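**Chair and small furniture check – back office, Conach building**
Done by: Su-chen Hsueh
Date: February 2, 2023

I do this one twice a year, once now and once in May, and my comments always run longer than the boxes. Sorry, Yao-tsung. Skip to the items marked "no" if you're in a hurry!

- [x] **Casters roll freely** – yes on every chair I tried. I pulled some hair out of the ones by the printer (yuck) and they're much happier.
- [x] **Gas lift holds** – sat, bounced a bit, waited. No sinking.
- [ ] **Armrests tight** – no. Chair 108 has a left armrest that wiggles if you lean on it to get up. Nelu has the right hex key, so I've left it tagged.
- [x] **Backrest mesh, no tears** – fine. I ran my hand over both sides this time, because last May I only looked at the front and missed a snag.
- [x] **Lumbar cushions secure** – fine where we have them. Please don't take them home to wash, the covers wipe clean.
- [ ] **Seats clear of personal items** – no, and this is my yearly complaint. Bags on seats slide off, and then somebody rolls over the strap or the zipper pull. There are hooks by the door. Use the hooks! 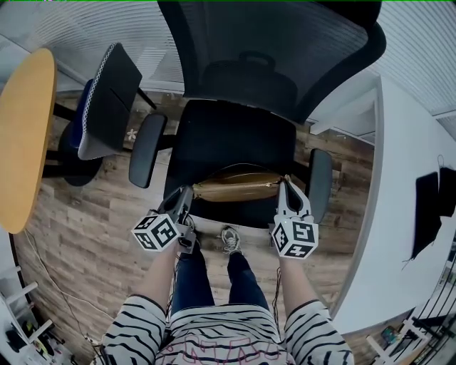
*Photo: Ching-wen Tseng*

Same goes for stuff draped over the backs. A light jacket is okay with me, but long cloth that hangs down near the casters is not, so fold it up or hang it.

- [x] **Floor sound, no lifted planks** – good. One edge near the window looks a little proud, but I couldn't catch a shoe on it. I'll look again in May.
- [ ] **Nothing small on the floor** – mostly. I found a binder clip and two pen caps under the desks, plus one of those little decorations that end up everywhere. Pick them up when you see them, a caster stops dead on that kind of thing.
- [x] **Round table steady** – leaned on it from all sides, no rocking. The top could use a wipe.
- [x] **Walkway to the door open** – yes, I walked it with a full box in my arms.

**To order:** one set of casters from Verstraete (the quote was 212 with shipping, and Pei-shan has already said yes). A whole new chair was 895 – no thank you.

**To fix:** chair 108, left armrest. Please sit somewhere else until the tag comes off.

Signed, S. Hsueh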